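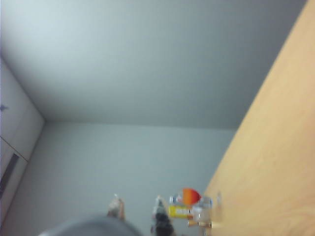 Last updated: May 1, 2026

1/ Our water bill for the winter came to more than double what we paid last year. Same house, same people, same washing machine. I've spent most of the spring finding out why, so I'm putting it in one thread in case your bill looks like mine.

2/ I rang Bumia first. They were polite and said the reading was an actual one, not an estimate. They asked if we'd filled a pool. We have not filled a pool. We live on a hill in Drutilwood and it's windy.

3/ If you think you've got a leak, read the meter last thing at night and again before anyone gets up. No flushing, no dishwasher on a timer, no ice maker. The black digits are cubic metres and the red ones are the small stuff. I hadn't known that and had been misreading ours for years.

4/ Ours is under a lid in the pavement. Take a torch and an old cloth, as the glass gets filthy. Mine was also home to a lot of snails.

5/ First night: the red digits moved. Second night: the same again. Over the whole test we lost 1033 litres with every tap in the house off. That's a lot of water to go missing without a damp patch anywhere.

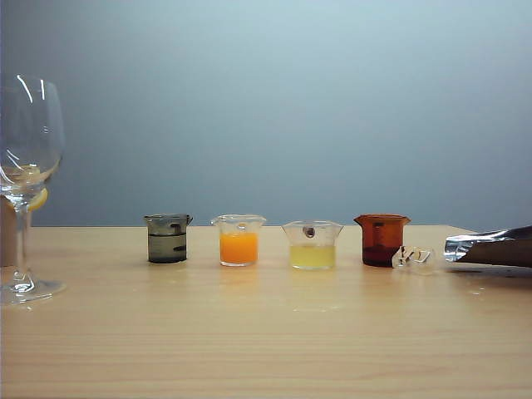
Erzsébet Oláh replied to ask whether I'd checked the toilets before blaming the pipe, as hers ran for a whole winter and made no sound. Fair point, and I should have put it in earlier.

6/ So, toilets. Put a few drops of food colouring in the cistern, leave it half an hour and don't flush. If there's colour in the bowl, the valve is passing. We have two. The upstairs one was fine. The downstairs one went faintly green, so I changed the washer, which cost less than a sandwich.

7/ That slowed the meter but didn't stop it. Next is the inside stop tap. Turn it off fully and go and look at the meter again. If it's still moving, the leak is between the street and the house. If it stops, it's somewhere indoors. Mine kept moving.

8/ Our stop tap hadn't been turned in years and I was afraid of snapping it. Go gently, a bit each way, and don't put a wrench on it. If it won't shift, get someone in. While it's off, keep a jug of water in the fridge so you can still have a drink. 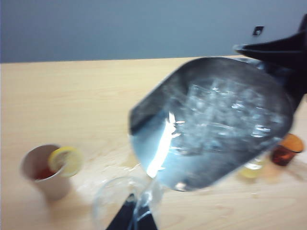 9/ Who pays depends on where the leak is. Up to the boundary is normally the company's job. From the boundary to your house is normally yours – even if it runs under a path you share with next door. Ours was on our side by a bit more than a metre. Ask for the pipe plan before you let anyone dig.

10/ I got two quotes. One firm wanted to dig up the whole path. The other one, Tumon, sent a man with a listening stick who walked up and down for twenty minutes and then drew a cross on the slabs in chalk. The hole they dug was the size of a doormat.

11/ The pipe was old black plastic with a joint that had worked loose. All the water had been going straight down into the gravel, so there was nothing to see on top. They put in a new section and had the slabs back before tea.

12/ Keep the invoice, and take photos of the meter before and after. Bumia have a leak allowance form and they do want the dates of the readings. I sent mine in March and was told it can take 7 weeks. You normally only get the allowance once per property, so check what the last owners claimed.

13/ Someone has asked about insurance. Ours covered finding the leak but not mending the pipe. The excess was nearly as much as the job, so I left it alone.

14/ I read the meter every Bin Night now and write it on the calendar. The red digits stay put overnight. Still no word about the form – I'll add the figure here when it comes.

7 shares
2 comments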